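**Mostent to Open Its Doors, Let Visitors Hold the Grippers**

KAVANAGH -- Mostent, which teaches robot arms to do small household jobs slowly, will hold its first public open day in June at its workshop in Kavanagh. Admission is free. Visitors will be able to watch the work, ask about the work and, if they sign up early enough, do the work themselves.

The open day centers on Gokeo, the company's hand-held gripper. A person squeezes it, picks something up, puts it down somewhere else, and a camera on the tool records the whole business from the gripper's point of view. Those recordings are then used to train an arm. The company has found that a robot needs to see a cup picked up a great many times before it takes the hint.

"People arrive expecting a machine that will bring them coffee," said Tomás Moynihan, who runs the workshop. "What we have is a machine that is becoming fairly good at cups. The coffee is a separate conversation."

Two demonstrations will run through the afternoon. In the first, staff will use Gokeo at a worktable to sort, stack and move everyday objects, with the recordings played back for the audience afterward. In the second, an arm trained on earlier recordings will attempt the same jobs by itself. Mostent makes no promises about the second demonstration. At a rehearsal for suppliers it folded a dish towel neatly and then refused to let go of it.

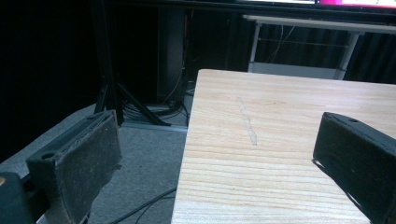 Between demonstrations, guests may take a turn with the gripper. Each turn lasts 5 minutes, and the session ends with a playback so that participants can find out what their hands were doing. Most first-timers grip too hard. Engineers, according to Moynihan, grip too hard and then explain why.

"You think you know how to pick up a spoon," he said. "You've been doing it for years with no complaints. Then you watch yourself chase one across a table."

Recordings made by visitors will be kept for training only with written permission. Anyone who would prefer that their spoon work not be preserved can say so at the desk, and the recording will be erased while they watch.

Staff will also show Brover, the software that sorts the recordings. Brover throws out the ones in which the tool was pointed at the ceiling, set down in the middle of a job, or carried off to lunch. Mostent has collected 800 usable recordings since the start of the year and discarded another 300, several of them made by management.

Space is limited, and the workshop remains a workshop. There are cables on the floor, so flat shoes are strongly suggested. Children are welcome with an adult and tend to be better at the gripper than the adult. School groups should write ahead so that a separate session can be arranged. Parking is behind the building, past the sign that says there is no parking, which the company has been meaning to take down.

Sign-up for gripper turns opens March 19, 2020, through the Mostent front office. Requests will be taken in the order they come in, and guests may book up to 2 turns each. A waiting list will be kept for the arm demonstration, which has seats for the audience and, after the towel, a slightly larger gap between the front row and the table.

**About Mostent**

Mostent designs hand-held recording tools and training software for robot arms. Its products are Gokeo and Brover. The company is based in Kavanagh, where it shares a loading dock with a piano mover and has learned to schedule deliveries accordingly.

**Press contact**

Tomás Moynihan, Mostent, Kavanagh. Reporters who would like to try the gripper before the open day are asked to mention it when they call -- and to bring their own spoon if they feel strongly about it.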